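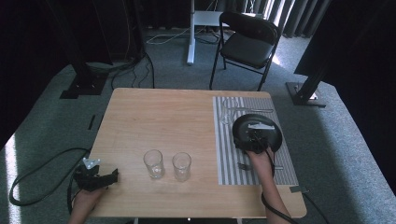 Fig. 2. Light wooden table with a striped placemat, clear tumblers and a round black plate.

4.3 Looking after the oiled tabletop

The Skisden table leaves the workshop with two coats of hardwax oil. The finish needs a light refresh once a year, or sooner if water no longer beads on the surface. Use Serrano Clear oil (part 3506) or another hardwax oil suited to food areas.

Before you start
Clear the table completely. Work at room temperature with a window open. Keep placemats off the top until step 7 is done.

1. Wipe the top with a damp cloth and a little dish soap. Wipe again with clean water and dry at once.
2. Leave the wood to dry overnight.
3. Sand lightly with the gray pad, always along the grain. Do not use steel wool.
4. Vacuum off the dust, then go over the top with a dry cloth.
5. Put a tablespoon of oil on a lint-free cloth and spread it thinly. Do the rounded corners last – oil tends to collect there.
6. After 15 minutes, buff off anything still shiny with a fresh cloth.
7. Wait 24 hours before light use. Avoid water and hot dishes for a week.

CAUTION: Cloths soaked in oil can catch fire on their own. Lay them flat outdoors to dry, or soak them in water and seal them in a metal can.

Note: Tables with order numbers below 566 were lacquered and must not be oiled. The number is stamped under the top, next to the leg bracket. For lacquered tables, go to section 4.5.

Replacement pads and cloths are sold as kit 171. Write to Beatriz Rebelo at the Oseldale workshop, and include your order number.

Text revised May 16, 2021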